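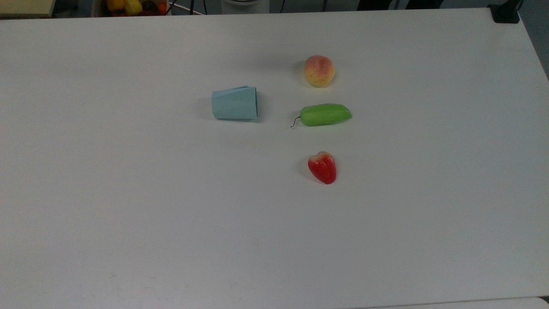 One parent at the Lerkbridge site asked us why the cup was never put on the list of things to eat with, when her son always reached for it first. We took the remark seriously, and it shaped much of what is reported in this section.

**Figure 3.** Items on the white table, with the paper cup on its side to the left and the artificial food grouped to the right. The peach lies above the cucumber.

### 4.2 Tabletop layouts

Sorting tasks with play food are common in nursery research, but the way the items are set out is seldom reported. We kept a written record of each layout at both sites, Lerkbridge and Bestatport. The table was plain white throughout. Patterned cloths had been used in the pilot work in March, and several children spent their turn following the pattern with a finger.

Each layout joined a small group of artificial foods with one item that could not be eaten. In the layout of Figure 3 this item was a light blue paper cup. It was laid down with its mouth turned towards the food, and a gap was left between the two. Children who treated the cup as part of the meal tended to close this gap early, either by moving the cup or by pushing a piece of food into it. Children who sorted by kind usually left the cup where it was and worked on the food alone.

The peach and the cucumber were chosen because they differ plainly in both colour and outline. The peach is round, pale yellow with a pinkish-red blush, and speckled. The cucumber is bright green and slightly curved, with a dark, curly stem at one end. The stem proved a distraction for the younger children, who picked the cucumber up by it and then carried on handling it after the sorting was done. We scored these turns as complete – the food had reached its group – but marked them separately.

Paper cups crease with use. We replaced a cup when it would no longer stand, and did not replace it for folds or marks. Staff at Bestatport would have preferred a hard plastic cup, which is easier to wipe. We kept to paper so that the cup would be light enough to roll when nudged, as rolling was one of the events we wished to record.

In all, 229 children took part and 1,873 turns were scored. Turns in which a child left the table before touching any item were dropped. Two raters scored each remaining turn from the written notes, using the five-point scale given in Appendix B. Where they differed by more than one point, the turn was read again by both and a single score agreed. The scores by age group are given in Section 4.3.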